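Small Things, Open Case: A Gallery

Borkalmont is the back room of the shop on Drarnley, and for most of August it was where we sorted the small goods that had been sitting in boxes since spring. There were 102 pieces on the list when we began. Some were for sale, some were going back to the people who left them with us, and a few had been there so long that the tags had faded.

Rozália Somogyi kept the list and Amândio Guerreiro wrote the labels. The notes are short and cover the things themselves, plus a few points on how we store them, as several readers of the last gallery asked about the cases. 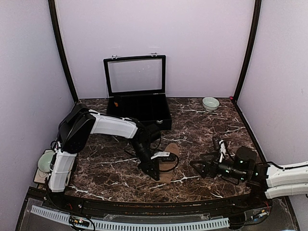 Brown sandal, black display case with its lid up, pale green bowl.

The case is the piece we get the most mail about. It is a compartment case with a clear pane in the lid, of the kind sold for rings and small parts. We have had it for years. Amândio bought it at the Takács sale along with a box of old shop fittings, and it has held cufflinks, buttons, sewing needles and watch straps at different times. The low sides make it easy to reach into, and the clear lid lets you check what is inside without opening it.

Sandals are listed by color and size first, then by maker if there is a stamp. If there is no stamp we leave that line blank. Rozália is strict about this. A guess on a tag gets copied to the next list and the one after that, and by then it looks like a fact.

Plaid

Anything with a check or plaid pattern goes on one sheet of the list, whatever it is. That sounds odd, but customers ask for it that way. They come in looking for "something plaid" and don't much mind whether it is a scarf or a cushion cover. Red and black sells first. Yellow in the pattern slows it down a little, though it does better as the weather turns.

Plaid fabric is also the easiest to check for wear. A pulled thread shows up as a break in a line, and you can find it by running your eye along the checks. We do this flat, on a plain background, and then again on the back of the cloth. Small pulls can be worked through to the wrong side with a needle. Larger ones are noted on the tag

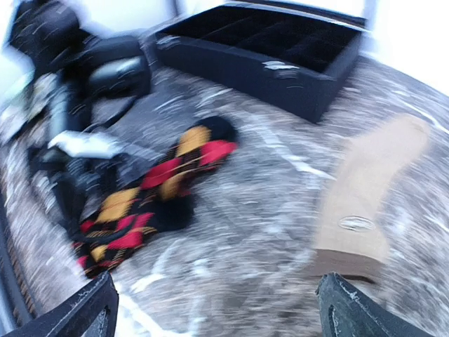 and the price comes down to match. We used to mend the larger ones ourselves, but the mends took an evening each and most buyers said they would sooner have done it their own way.

Wool pieces are kept apart from cotton once they have been checked. The wool goes into lidded boxes on the upper shelf — the lower shelf sits against the outside wall and gets damp in the fall. Cotton can go anywhere.

Insoles

Insoles are sold by the pair only. We keep 2 boxes of them, one for full-length and one for three-quarter, and the sizes are written on a card inside the lid. The paper wrappers go missing quickly, so the card matters more than you would think. When a single insole turns up without its partner it goes in the odds drawer for 3 months and then out with the scraps.

To check one, lay it flat and look at the heel first. That is where the print rubs away and where the top layer starts to lift. A worn print is fine. A lifting edge is noted on the tag, and it can usually be pressed back with a little fabric glue. Sollov is the glue we use at the moment. It dries clear and does not stiffen much. Leave it under a book overnight.

Tan and beige ones get the most handling marks, so wash your hands after doing the shelves and before starting on these.

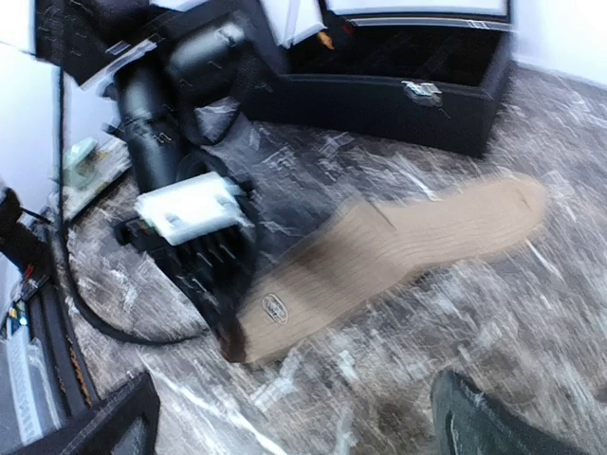
Socks and Felt Pieces

Felt is the slowest part of the work. It picks up lint from everything near it, and a tan or cream piece has to be brushed before it can be priced. We use a soft clothes brush, always in one direction, and turn the piece over halfway through.

Sock shapes in felt come in most often toward the end of the year, when people clear out their holiday boxes. They are stored flat with tissue between them. Folding leaves a crease across the ankle that steam will not fully take out.

The pale green bowls are on the household sheet and have their own shelf up front. They are small enough for rings or pins, and we would like to sell them together. 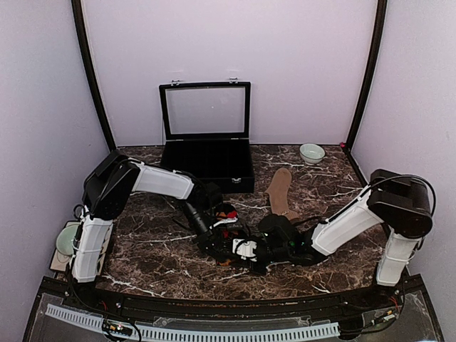
Can the black display case be bought?
The case is shop equipment and stays with us, but a smaller one with a solid lid is listed on the household sheet. Ask Rozália for the price, and bring the thing you want to keep in it so you can check the fit.

The back room is open mornings until noon. Pieces left for sorting should have a name and phone number attached, and unclaimed items are added to the list at the end of the month.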